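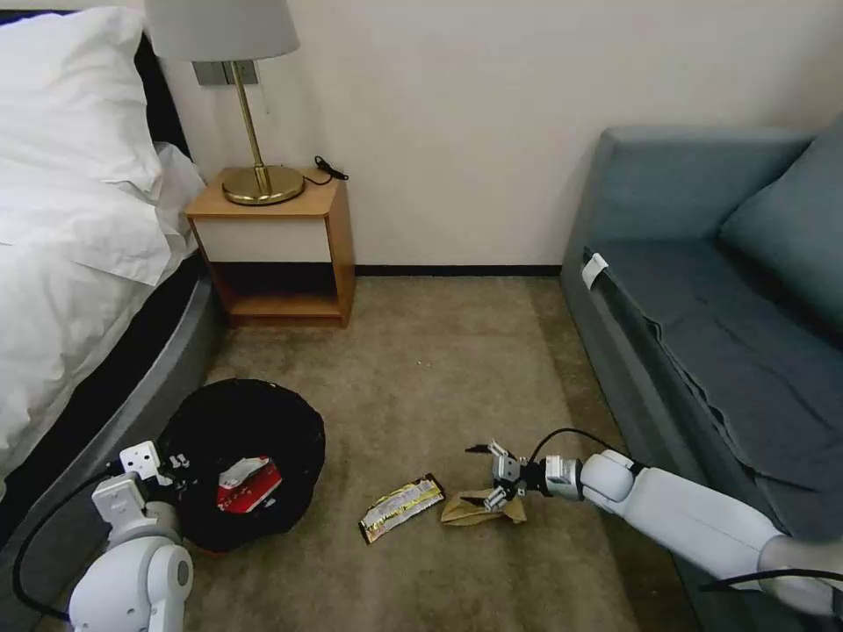 Figure 7.1 Floor litter and a lined bin in a furnished bedroom

Chapter 7
The Floor Comes First

Every guest room has a bed, and every trainee housekeeper, on being shown into one, walks straight to it. The bed is large, it is white, and it is what the guest paid for. Meanwhile there is a snack wrapper on the carpet, and the trainee has just stepped over it.

This chapter is about the wrapper. Chapter 8 will deal with beds at a length some readers may find upsetting, but for the next few pages please leave the duvet alone. The order of work we teach is floor, bin, surfaces, soft furnishings, bed. You will meet hotels that do it otherwise, and if one of them is paying your wages you should do it their way and keep this book in your bag.

Look again at Figure 7.1. The flat wrapper, yellow and silver with a dark red border, and the crumpled tan paper next to it are lying on open carpet within easy reach of a bin. Guests have a remarkable gift for this. A bin can be round, black, lined and waiting, and a wrapper will still come to rest a short way off, as though the guest had made the offer and felt that was enough.

Small litter of this kind is picked up by hand, before any machine is plugged in. Vacuum cleaners dislike foil and will tell you so. Work from the door towards the far wall and look under the edge of anything with an overhang. A duvet that hangs down over the side of a bed can hide a good deal, including, in one case known to the author, a whole poached egg.

7.1 Rubbish and not rubbish

The hard part of clearing a floor is deciding what you are looking at. A wrapper is easy. A crumpled paper is nearly easy, but open it out before you bin it, in case it has a telephone number on it and a guest who will want it back at six in the morning.

Cloth is another matter altogether. Clothes left on the floor belong to somebody, however little care they seem to have taken over them. You do not bin cloth. You do not kick it under the sofa, either, although the sofa will always look willing.

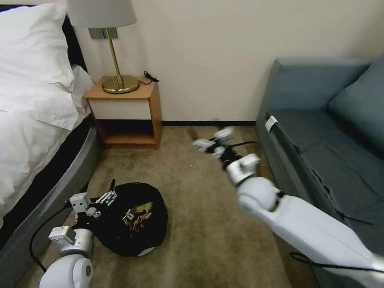

Evaristo Donati
Course Tutor in Housekeeping, Gruta

The black garment in Figure 7.2 has been bundled into a mound with its printed side showing, yellow, green and red. I use this one in class and ask people what they would do first. Most of them say they would fold it. Nahuel Zapata, who taught me the trade and had a poor opinion of folding, would have said: lift it.

Lift it straight up, slowly, with both hands. Something white and red is peeping out from under the bottom edge, and until the cloth is out of the way you can't say what it is. A bundle on a floor may be sitting on a cup, a plate, a pair of glasses or nothing at all. Drag it and you will find out which by the sound. My own record is a teapot, and I still hear about it from Yen-ting Au, who had to do the carpet.

Once lifted, a garment is shaken out once, away from your face, folded loosely and placed on a chair or sofa where its owner will see it. It doesn't go on the pillow. Whatever was beneath it is then dealt with in its own right, as rubbish, crockery or property.

Last come the crumbs. Low-pile carpet in a beige-brown is chosen by people who hope not to see dirt, and it does them good service. Small light specks will show up all the same if you crouch and look along the floor towards the skirting board. Crouch. It is undignified and takes a moment.

7.2 What you may leave alone

A beginner who has been told to clear the floor will often carry on upwards in high spirits. Please don't. The nightstand in both figures has a lamp with a round brass base and a coil of black cable on its top, and an empty shelf underneath. The shelf needs a wipe in its turn. The cable is already coiled, and a coiled cable in a bedroom is rare enough to deserve respect. Leave it where it is.

The white tag on the sofa also stays. Every year somebody asks if they may snip it off, and every year the answer is in Section 9.4, under upholstery labels.

Before you start

Exercises for this chapter are done in pairs, in a real room. One of you sets the floor with 2 pieces of litter and one item of clothing, then waits outside. The other clears it, saying each decision aloud. Swap over and argue afterwards. Ottavio Pellegrini's log sheet is on page 19, and should be filled in with a pen that works.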